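Walldale pick cell, who's seen it?

beltside_jo
Night crew here. They set up the arm cell for small parts, bin at the end of the green belt. Lead says it'll do up to 1,000 picks a shift. I do 800 by hand, bad back and all.

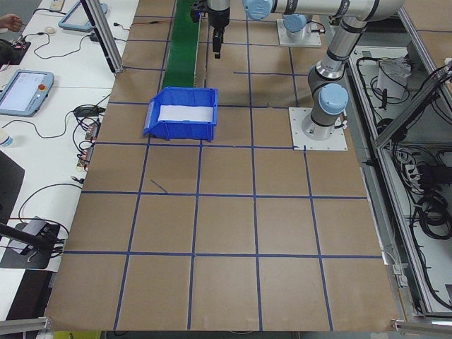 Belt, blue bin, gripper over it

furnitik_rat
Ineser got one in August. No layoffs but two packers are on pendants all day now. Same pay, more blame.

Lazarevic_P
Disagree — I was one of those packers. My wrists quit hurting. Training was decent too

beltside_jo
ok but who gets trained? Here its day shift only. We get a sheet on the wall.

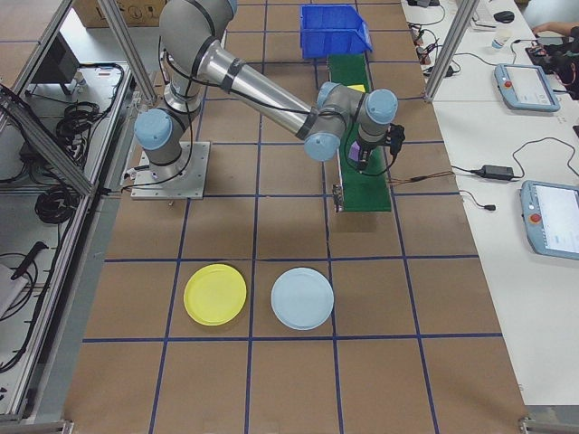
And the sheet doesnt say who clears a jam at 3am. Me, I guess. Not signed off for that.

furnitik_rat
Dont touch it til your signed off. Get it in writing

Lazarevic_P
Agree on that one. Ask for the pendant course, they had to give us it when we asked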